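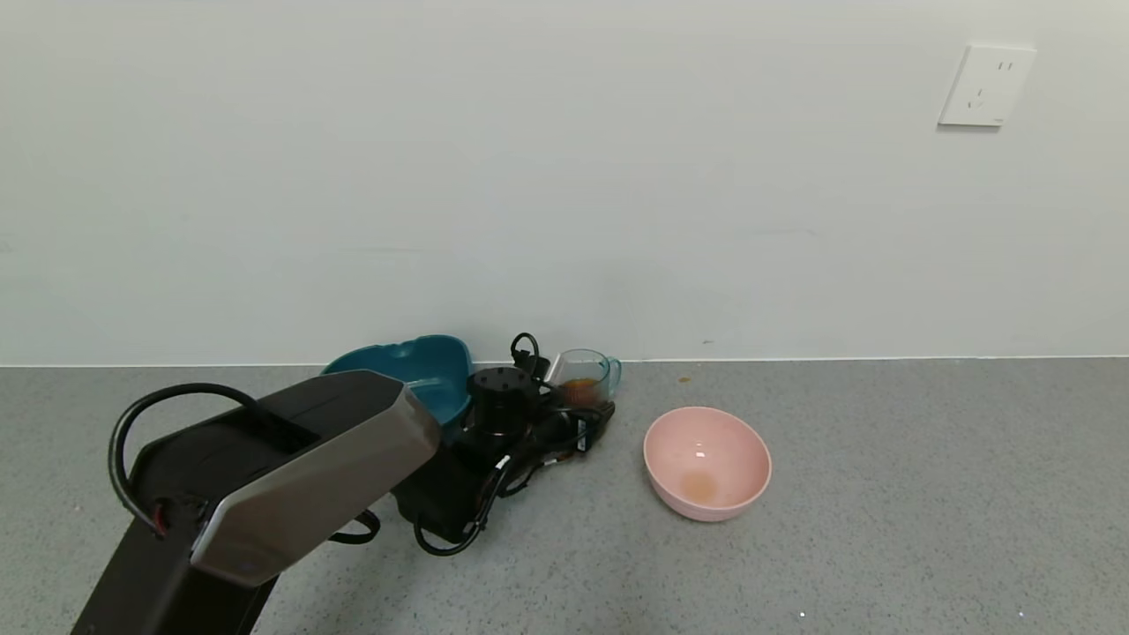

로봇 팔 소프트웨어 살림 요령: 작업대보다 먼저 정리해야 하는 것들

안녕하세요, 오늘도 찾아와 주셔서 고맙습니다. 지난번에 공구 서랍 정리 이야기를 올렸더니 생각보다 많은 분들이 읽어 주셨는데, 댓글에 "팔은 조립했는데 소프트웨어에서 자꾸 막힌다"는 말씀이 제일 많더라고요. 그래서 이번에는 나사나 브래킷 이야기는 잠깐 접어 두고, 집이나 작은 작업실에서 로봇 팔을 굴리시는 분들께 제가 몇 년 동안 몸으로 익힌 소프트웨어 쪽 요령을 풀어 보려고 합니다. 말이 좀 길어질 테니 차 한 잔 옆에 두고 천천히 읽어 주세요!

설정 파일은 양념통처럼

저는 설정 파일을 양념통이라고 생각합니다. 통마다 이름표가 붙어 있고, 쓰고 나면 제자리에 돌아와 있어야 하지요. 처음 시작할 때는 관절 한계값, 카메라 보정값, 그리퍼 힘, 이동 속도를 전부 파일 하나에 몰아넣기 쉬운데(저도 그랬습니다) 그러다 속도 하나 고치려다가 보정값까지 건드리게 됩니다. 자주 바뀌는 것과 거의 안 바뀌는 것을 나눠서 따로 두세요. 저는 '기계', '카메라', '작업' 이렇게 폴더를 세 개로 나눠 쓰고, 작업 폴더 안에는 "그릇 옮기기", "바닥 물건 집기"처럼 누가 봐도 알 만한 이름으로 파일을 둡니다. 예전에 test_final2 같은 이름을 쓰다가 어느 것이 진짜 마지막인지 몰라서 저녁 시간을 통째로 날린 적이 있어요.

그리고 고칠 때마다 한 줄 메모를 남기시길 권합니다. "속도 낮춤"만 적지 마시고 "손목이 떨려서 속도 낮춤"이라고 적어 두면 한 달 뒤의 내가 참 고마워합니다.

투명한 그릇, 반짝이는 그릇

인식 쪽에서 제일 애를 먹이는 손님은 역시 유리입니다. 손잡이 달린 투명한 계량컵 같은 것을 바닥에 두면 깊이 카메라는 컵을 그냥 통과해서 뒤쪽 벽을 재 버리는 일이 흔합니다. 저는 이럴 때 깊이값을 곧이곧대로 믿지 않고, 컬러 영상에서 윤곽을 먼저 찾은 다음 바닥 평면에 닿는 자리를 계산해서 위치를 잡습니다. 바닥은 평평하다고 미리 알려 줄 수 있으니까요. 컵에 색이 있는 액체가 조금 들어 있으면 아래쪽만 잘 잡히고 위쪽은 사라지기도 하는데, 이때 액체 높이를 컵 높이로 착각해서 그리퍼가 너무 낮게 내려오는 수가 있습니다. 컵의 실제 높이는 자로 재서 물체 목록에 적어 두는 편이 마음 편합니다.

매끈한 도자기 그릇은 또 다른 방식으로 속을 썩입니다. 연분홍 그릇을 하나 써 보시면 아실 텐데, 안쪽에 천장 불빛이 하얗게 비치면 프로그램이 그 점을 별개의 물건으로 여기곤 해요. 아주 밝은 부분을 걸러 내는 단계를 하나 넣고, 그릇 안쪽에서 찾은 작은 덩어리는 후보에서 빼 버리세요. 조명을 살짝 옆으로 옮기는 것도 좋은 방법인데, 그래도 소프트웨어 쪽 대비는 해 두셔야 합니다. 해 지고 나면 빛이 또 달라지거든요.

바닥의 전선은 길이 없는 곳으로 칠해 두기

이건 정말 꼭 말씀드리고 싶었어요. 작은 주방 가전의 검은 전원선이 바닥에 둘둘 감겨 있으면, 가늘고 납작해서 장애물 지도에 아예 안 나타나는 경우가 많습니다. 계획 프로그램은 '빈 바닥이네' 하고 팔을 그리로 내려보내고요. 전선을 하나하나 알아보게 가르치려고 애쓰기 전에, 가전 둘레에 넉넉한 출입 금지 구역을 네모나게 그려 두세요. 모양이 예쁘지 않아도 됩니다. 벽에 바짝 붙여 둔 물건들은 하나씩 따로 두지 말고 큰 덩어리 하나로 묶어서 피하게 하면 경로 계산도 훨씬 가벼워져요.

점이 콕콕 박힌 회색 바닥을 쓰시는 분들은 한 가지 더요. 바닥 무늬와 작은 부스러기가 섞이면 물체 후보가 우르르 쏟아져 나옵니다. 저는 한 번 돌렸을 때 후보가 1073개까지 나온 적이 있는데, 화면이 온통 네모 칸이라 한참 웃었습니다. 면적이 아주 작은 것부터 버리고, 여러 장면에 걸쳐 같은 자리에 계속 나타나는 것만 남기니 금방 조용해졌어요. 여기에 빗자루질 한 번이면 더 좋고요.

담긴 그릇은 천천히, 그리고 수평으로

국그릇 들고 뛰는 사람은 없지요. 로봇도 마찬가지여서, 뭔가 담긴 그릇이나 컵을 옮길 때는 작업 파일에 '담김' 표시를 하나 두고 그 표시가 켜져 있으면 최고 속도가 40퍼센트로 내려가도록 해 두었습니다. 속도보다 더 중요한 것은 가속이에요. 출발과 정지를 부드럽게 깎아 주면 찰랑임이 눈에 띄게 줄어듭니다. 손목이 기울지 않도록 방향 제한도 걸어 주시고요. 제한을 너무 빡빡하게 걸면 경로를 아예 못 찾겠다고 하니, 처음에는 10도 정도 여유를 주고 시작해서 조금씩 조여 가세요.

제 친구 베이를러 카위퍼르스(Veerle Cuypers)는 물 대신 마른 콩을 담아서 먼저 연습합니다. 쏟아져도 쓸어 담으면 그만이니 정말 살림꾼다운 생각이다 싶어 저도 따라 하고 있어요. 아이들이 콩 줍는 걸 재미있어하는 것도 덤입니다.

팔에 달린 케이블도 계획에 넣기

경로를 짤 때 팔의 몸통만 모델에 넣고 케이블은 잊기 쉽습니다. 팔 위로 둥글게 넘어가는 케이블은 손목이 돌 때마다 당겨졌다 늘어졌다 하지요. 충돌 모델에서 케이블이 지나는 자리에 통통한 원통을 두어 개 덧붙여 주세요. 그리고 마지막 관절이 한 방향으로만 계속 돌지 않도록 누적 회전량을 세는 작은 변수를 하나 만들어 두면, 커넥터가 빠져서 갑자기 화면이 멎는 일이 줄어듭니다. 저는 Skutura라는 이름으로 이 부분을 따로 묶어 둔 조그만 스크립트 모음을 쓰는데, 처음 뼈대는 구마로 벤투라(Gumaro Ventura) 씨가 잡아 주셨습니다. 늘 감사한 마음이에요.

기록은 남기되, 쌓아 두지는 않기

기록 파일은 냉장고 속 반찬통하고 똑같습니다. 안 남기면 아쉽고, 마냥 쌓아 두면 무엇이 들었는지도 모르게 되지요. 저는 최근 1000번의 동작만 그대로 두고 그 앞의 것은 실패한 경우만 골라 남깁니다. 실패한 기록에는 그때의 영상 한 장과 설정 파일 사본을 같이 넣어 두세요. 영상만 있고 설정이 없으면 나중에 똑같이 되살려 볼 수가 없어서 참 답답합니다.

반찬통에 날짜 붙이듯 폴더 이름에 날짜와 작업 이름을 같이 적어 두시고, 저장 공간은 자기 전에 한 번 들여다보시는 습관을 들이면 좋습니다.

실제로 움직이기 전에 하는 일

새 작업을 처음 돌릴 때는 시뮬레이션에서 먼저 보고, 그다음 물체 없이 팔만 움직여 보고, 그다음에야 가벼운 플라스틱 대야 같은 것으로 시험합니다. 유리는 맨 나중이에요. 특히 테두리가 올록볼록한 대야는 잡을 자리를 고르는 연습에 아주 좋습니다. 둥근 그릇은 어디를 잡아도 비슷하지만, 굴곡이 있는 테두리는 프로그램이 고른 지점이 정말 괜찮은지 금방 드러나거든요. 이때 비상 정지 버튼은 꼭 손 닿는 곳에 두시고, 소프트웨어 정지만 믿지는 마세요.

자주 물어보시는 것 하나

"보정은 얼마나 자주 해야 하나요?" 하고 많이들 물으십니다. 저는 카메라나 받침을 건드렸을 때는 무조건 다시 하고, 그렇지 않아도 계절이 바뀔 때쯤 한 번 더 합니다. 올해는 6월에 했는데 그새 손끝이 조금 어긋나 있더라고요. 바닥에 작은 표식을 하나 붙여 두고 작업 시작 전에 팔 끝을 그 위로 보내 보면 어긋났는지 바로 알 수 있습니다. 표식은 잘 안 떨어지는 종이테이프면 충분해요.

다음번에는 물체 목록 파일을 어떻게 적는지, 제가 쓰는 양식을 그대로 올려 드리겠습니다. 궁금한 점은 댓글로 남겨 주시면 저녁 설거지 끝내고 하나씩 답해 드릴게요. 쓰시는 그리퍼 종류도 같이 적어 주시면 답하기가 한결 수월합니다!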